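Codar Sideline Play Wristband, 6-Window

Item no. 1924
Sold singly or in team packs of 24

The Codar Sideline wristband holds six play cards under clear windows, so a quarterback can read the call off the wrist when the coach sends in a number. The band fits on either forearm and closes with a hook-and-loop strap. The cover flap stays shut through contact and opens with one hand.

Each window takes a card printed from the free Codar template. Type your plays into the grid, print at 100 percent, cut on the gray lines and slide the cards in from the side. Most offenses put runs on the first two cards, passes on the next three, and keep the last one for red zone and two-point plays. Defensive coordinators can use the same template for fronts and coverages.

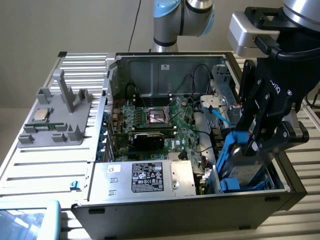

Open computer tower on a slatted work table, with a robot arm at the case

Cards can be changed at halftime without taking the band off. If your staff renumbers plays every week to keep opponents from picking up the calls, print a full set for all players on Monday and hand them out before the first practice. Laminated cards are too thick for the windows. Use plain paper or light card stock.

Sizes
Youth: forearms up to 9 inches
Adult: forearms 9 to 13 inches

Colors
Black, navy, maroon, white

Care
Take out the cards. Hand wash in cold water and hang to dry. Do not put the band in a dryer, as heat clouds the windows.

Shipping and returns
Orders ship from our Drondport warehouse. Team packs can be mixed by size but must be one color. Unused bands may be returned in the original bag within 30 days. Bands with custom numbers or team names are final sale.

Also from Codar
McIver Coach's Call Sheet Holder
Tumasbridge Flag Belt Set
Replacement windows, item no. 976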